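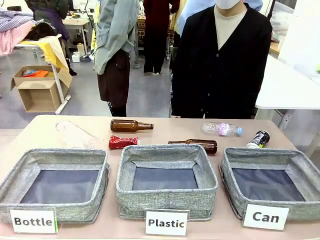 Flynn Goodwin wrote to me on Tuesday that home sorting is a waste of an evening, and that the town should take everything in one cart and let the plant deal with it.

I disagree. Jidlow tried the single cart for two years, and too much good paper came back soaked in soda and cooking oil. A household that sorts at the sink gives the plant something it can sell.

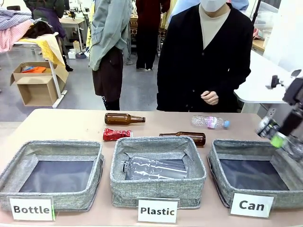

Bottle, plastic, can: three labels cover most kitchens.

The rules do need to be shorter. Our town guide lists 533 items, and I doubt many people read past the first page. Print a few plain words on each bin and leave the odd cases to the drop-off on Saturday.

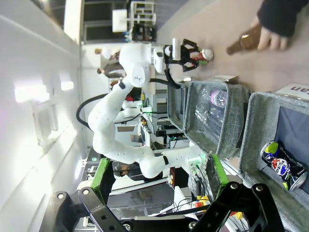 Money matters too. A second cart costs more up front - I accept that - but so does hauling spoiled loads to the landfill every December.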